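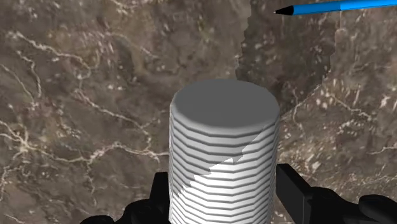 Every time I come home from a trip I end up with the same pile on the kitchen counter – ticket stubs, a folded program from some dance or theater evening, two or three museum leaflets and a little bag of spice I couldn't resist. For years that pile went into a drawer and stayed there. Now I deal with it the same week, right there on the counter, and I keep my tools to the bare minimum. A blue pen laid on the brown marble-patterned surface is how my sorting always begins, and I write on the back of each thing before I do anything else with it. Place, month, what we saw, who sat in front of me with the tall hair. You think you'll remember which show was which. I have a whole envelope of stubs from before I learned this, and I couldn't match half of them to a town if you paid me!

So, paper first. Programs that have been sat on, rained on or stuffed in a day bag can nearly always be flattened. Lay the program between two sheets of plain white paper, put it under a stack of heavy books and leave it for 8 days. Don't peek. If it's badly curled, leave it overnight in the bathroom after somebody's shower (well away from the splash zone) and then press it. I tried ironing once, on low, with a dish towel on top, and the ink from the cover came off on the towel. It was the program from the puppet theater in Skuston, too, which I'd really wanted to keep.

Glossy paper is fussier. If two glossy pages have stuck together, please don't pull. Slide a piece of dental floss between them and work it along very slowly, a bit at a time. I saved most of a dance festival booklet that way, and the one page I lost was an ad for parking.

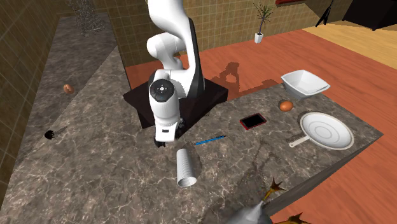

For storing it all, I gave up on scrapbooks. They get fat, the glue goes yellow, and I never finish one. What I use now is a plain recipe binder with clear pockets, one pocket per outing. Look for pockets marked acid-free, and skip the ones that smell like a new shower curtain. My binder for Pleltwood alone has the concert tickets, a tram map, the menu from the cafe next to the hall and a pressed leaf I have no memory of picking up. The last time I had a proper clear-out, I went through 3,321 bits of paper (I kept a tally on the fridge, my sister thinks I'm nuts) and what survived fit in 268 pockets. It took most of February.

Cloth souvenirs need different handling. I've got a printed cotton scarf from the Yazdani market that bled red the first time it met water, and it took a perfectly good pillowcase down with it. Test a corner first with a damp white rag. If any color comes off on the rag, wash the thing by itself in cold water, in the sink, with a tiny squirt of dish soap, and keep your hands moving so it doesn't sit folded on itself. Roll it in an old towel to get the water out and dry it flat in the shade. And wash it alone the next time too, some of these dyes keep going for ages.

Masks and painted wooden figures just want dusting. A soft makeup brush gets into the carved bits better than any cloth does. No furniture spray on painted pieces, it leaves a film that grabs more dust than you had before.

Then the spices. Mine come home in paper twists or thin plastic, and they lose their smell fast if I leave them like that. Jars with tight lids, a label with the month on it, and a cupboard that isn't over the stove. If you bought them whole, keep them whole until the day you cook. 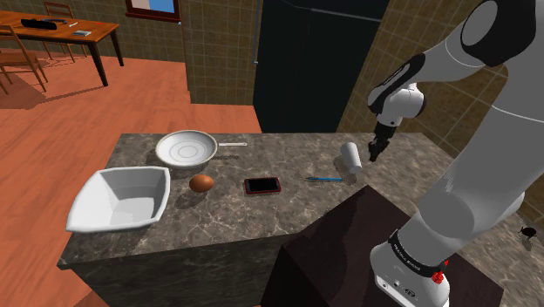
Can you get the smell of incense out of a paper program?

Most of it will go if you stand the program open in a big lidded box with a small bowl of baking soda beside it, and leave it alone for a week or two. Keep the powder off the paper itself. Mine from the temple dances at Stesow still smells a little, and I've decided I like it.

One more on tickets, the shiny kind that come out of a machine. They fade, and they fade quicker in a sunny room. Make a copy as soon as you get home and tuck it in the pocket behind the original. I have over 208 of those little blank slips now, all of them once a night out somewhere, and the only ones I can read are the ones I copied or wrote on in pen.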